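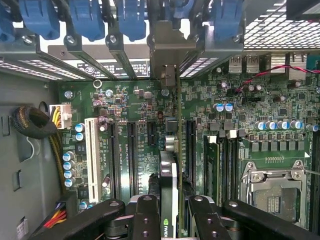 October – playback machine, charity variety night

Load-in at the Skokotar is at 2. Show file is revision 11, house seats 500, same plot as last month except the talk segment now comes before the band.

Audio out of the playback machine goes to the stage box on lines 5 and 6. Hum on line 6 with the Karnano DI, none with the Simanjuntak. Swapped, labeled the Karnano for the bench.

Cue 14 (host walk-on) fired late in two of five runs. Eyerusalem Beyene traced it to the timecode offset left over from the comedy set. Offset cleared, five clean runs after that. Saved under asset number 2127.

Open:
Auction video still has no final mix. Barbara Kaczorowski is chasing the agency.
Handheld 3 drops out stage left, past the piano. Try the Skandska antenna on the balcony rail – needs the long cable.
Band wants the click in the drummer's wedge only. Not patched yet.

Doors cue stays manual until the house manager signs off.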